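How to Get Your Question Read Aloud at a Council Meeting

The Nandside town council takes written questions from residents at every regular session. Most of them die in the clerk's inbox. I have sent in enough to know what kills them.

Start with the agenda. It goes up on the town site under "Meetings," then "Documents," then a folder labeled "Other," where you would naturally look third. Find the item number you care about and put it in your subject line. A question with no item number goes to general correspondence, a place I picture as a well.
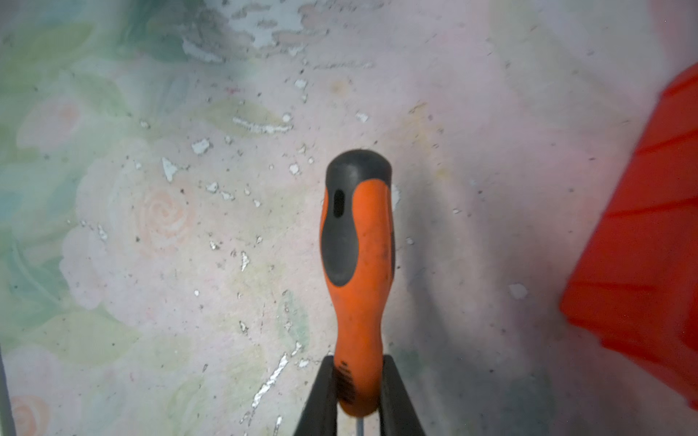
Keep your question to one sentence, and end it with a question mark. My first try, in September, ran to 1,150 words on the Trollholm bypass and contained no question at all. Phúc Lại, who was clerk then, sent it back with a polite note. Now I ask for a single thing, preferably one with a figure attached: "Why did the sign budget for Pleltirmont Road rise by $1,218?" Small subjects do well. If the handles on the town's tools are as scuffed as that orange one, ask what the replacement schedule is, and somebody will have to go find out.

Send it by noon, 2 days before the meeting. Include your street address, or it won't be logged.

Then show up. The chair may skip a question if the person who wrote it isn't in the room. Sit near the aisle, and bring a printed copy in case Councilor Sơn Cù asks you to repeat it, as he does.

If the answer is "we'll look into it," write down who said so and email that person the next morning.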